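Week 1 Notes: Where the Numbers in Your Computer Live
Intro to Computing for Returning Students, Dakton Evening Program
2019-08-26

Welcome, everybody! These notes cover what we got through tonight, plus a little that I ran out of time for (I always do, so please don't worry if you were still writing when I stopped).

We began with the desk and the filing cabinet. Memory is your desk: small, close at hand, and cleared off every time the power goes out. Storage is the cabinet across the room. It holds far more, it keeps things overnight, and it takes longer to reach. When a computer feels slow with lots of windows open, very often the desk is full and papers are being carried back and forth to the cabinet.

A word about units, which trip up nearly everyone. A kilobyte is 1,000 bytes if you ask the people who sell drives, and 1,024 if you ask some of the software that reads them. A megabyte is the next step up, then a gigabyte, then a terabyte. Your new drive isn't missing anything when it shows up a bit smaller than the box promised!

Worked problem: a photo club has 400 pictures at 39 megabytes each. Multiply and you get 15,600 megabytes, or 15.6 gigabytes by the box-label way of counting. Try it again at home with 200 pictures and see whether they would fit on an 8 gigabyte stick.

The processor does the arithmetic and sits in a socket on the motherboard. The power supply turns wall current into the lower voltages the parts need. Unplug the machine before you open it, please, every single time.

For next week, read the Turimow handout up to the part on file names, and bring your list of words you'd like explained. 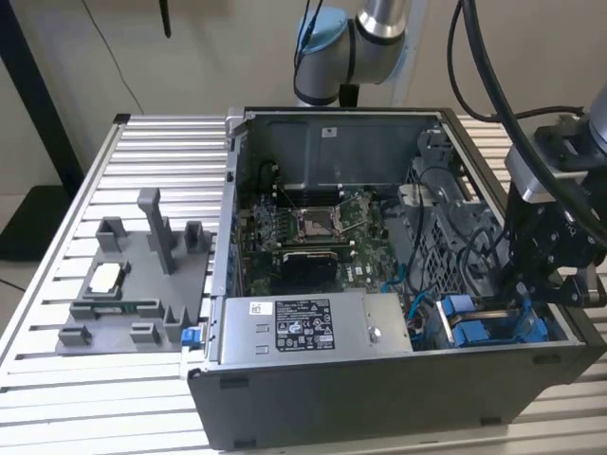
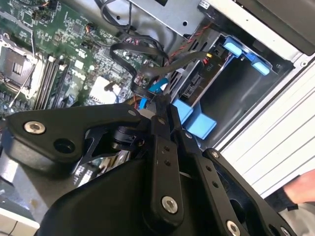
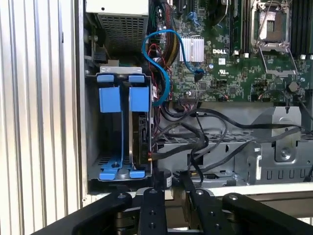

Fig. 1. Inside a desktop computer, three views. The first shows the empty processor socket; the third, the drive cage with its blue clips.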